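Workshop Practice 1
Handout 4: Keeping a shared bench in order
Kastville Technical Centre, October intake

What you need for this session: the handout, a pencil, one roll of masking tape per bench, and the drawer list from Handout 3. We begin at the benches and not in the lecture room, so please leave your bags on the hooks before you come in.

1. Why we spend a session on this

Last year I asked the two groups to write down every time they stopped work to look for something. In one afternoon of 97 minutes the first group lost 30 of them in searching. Most of the things were on the bench the whole time, under other things. The second group had a smaller bench but they had agreed on places in the first week, and their sheet was almost blank.

I do not ask for a beautiful bench. I ask that a person who did not work there yesterday can find the small screwdriver.

2. Three zones

We divide each bench in three zones, going from the front edge to the wall.

Front zone. This is for the job in your hands and for the small parts that belong to it. The parts go in a shallow tray. The tray must have sides high enough to stop a rolling screw, but low enough that you can pick up a part without looking in from above.

Middle zone. Free surface. Here you put down the piece you are measuring or fitting. At the end of the day this zone should have nothing on it that you cannot name.

Back zone. Boxes, equipment which stays in one place, and one bin for pens and hand tools. Boxes may be stacked, but put the label to the front. A box which you open every day does not belong in a stack.

The benches in our room are 900 mm high. If this is too high for you, ask for a platform – please do not stand on a box.

3. Trays

The trays we use were made by an earlier class, following the Procházka pattern. The corners are finger joints, glued, with no nails. You will make the same joint in Handout 7, so look at it closely now. Check if the fingers are all the same width and if the end grain is flush with the side.

Rules for the tray:
- one job, one tray
- cards and paper notes may lie in the tray if they belong to the job
- no food, no phones
- empty it when the job is finished, also the corners

4. Drawers

Heavy tools go in the lower drawers, light tools in the upper ones. A drawer is closed when you are not taking something from it. I repeat this every year, and every year somebody has a bruise on the knee.

Small boxes may be kept inside a drawer, if each has a label on the side you see when the drawer is pulled out. The Bruvley labels stick well to plastic, less well to cardboard. For cardboard use the tape.

5. Deliveries

A delivery carton can stay on the bench for one day. After this it is flattened, or it gets a name and a purpose written on it. The Flameo spare parts come in plain bags, so write the part number on the bag before you throw away the paper.

6. Exercise (45 minutes, in pairs)

Draw the bench in the photo from the front, as a simple plan. Mark the three zones with tape lines on your own bench and compare. Then decide which items you would move, and to which place. Write one line for each item.

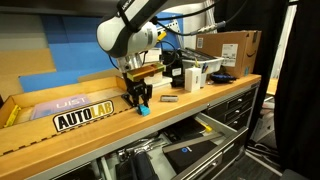
Figure 4.1. Bench with wooden tray at the front, boxes and tool bin at the back, one drawer open.

When you compare, begin with the drawer and the cardboard box at the back corner. Section 4 and section 5 apply to them. For the small items on the free surface you may have different opinions, and this is fine if you can explain your choice.

Bring the plan to the next session. We will use it for the drawer inserts.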